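**Budget for a second picking cell - lease or buy?**

**gantrygoose**
We've got one arm doing bin picking at our Clatonlow unit and I've been told I can plan for another. Jumside want 65k all in, Barent will lease for 5 years but the gripper is extra. Has anyone been through this lately?

**mossop_17**
We leased from Barent. Fine so far, but read the service bit twice, call-outs aren't covered after year 2.

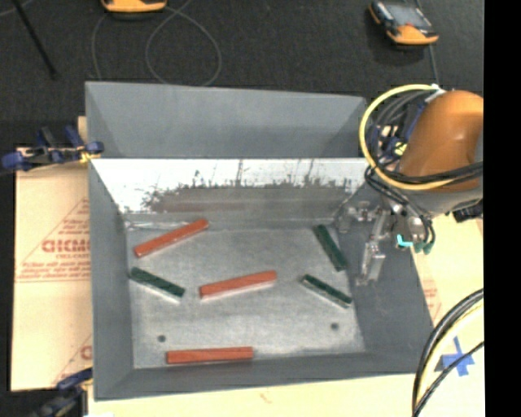
**gantrygoose**
Cheers, hadn't spotted that. My other worry is all the small stuff that isn't on either quote. Bins, clamps, spare hoses, cable ties, it adds up! We've got the bin clamped on its left side and sitting on cardboard, and I'd like a proper fixture priced in for the new one. Jumside reckon that's another 2k, which seems steep to me.

**pelicanbrief**
2k for a fixture is daft. Clamps are fine, spend it on a spare gripper.

**mossop_17**
Disagree, sorry. Ours crept out of place for months and we lost more than that in fiddling about. I'd buy the fixture and skip the fancy bins - scuffed metal ones do the job.

**pelicanbrief**
Fair enough, but get Carrasco to quote for it as well. They did ours in January and came in about 17% under.

**gantrygoose**
Will ring them. Leaning towards buying the arm outright now, if I can get the spare gripper past my boss.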